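Fenov addressable LED driver board, review by Kalkidan Endale

Had this on the bench since June, finally writing it up. Bought two from Lencho, one arrived with a bent header pin. Fixed w/ pliers.

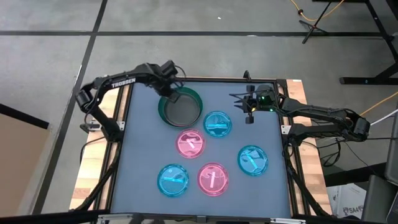
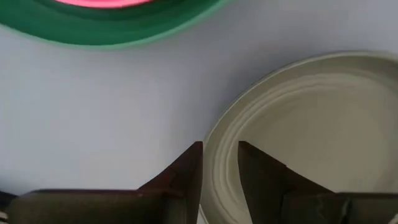 Top: both arms and the round container with the dark green rim. Bottom: close in, green dish.

Good stuff first. Runs 5V strips straight off the screw terminals. Level shifter on board so no flicker on the first pixel, which my old Vumik did constantly. Tested with a strip of 30, then chained up to 1,000. Fine at both. Frame rate drops on the long one, you'd expect that.

Not so good. Silkscreen for DATA and CLK is swapped on my rev. Cost me an evening. Docs are one page and teh wiring drawing is for the older board. No fuse! Add your own. Terminals are tiny too, anything thicker than 18 gauge wont go in without trimming strands.

Library compiles clean. Brightness limit works but resets on power loss, so set it in setup() every time. Color order defaults to GRB, change it if your strip is RGB.

Asked Gultier support about the swapped labels, got a reply next day, new rev is supposedly corrected. Haven't seen one.

Would buy again for short runs. For anything big get the version with the seperate power input. 4 out of 5.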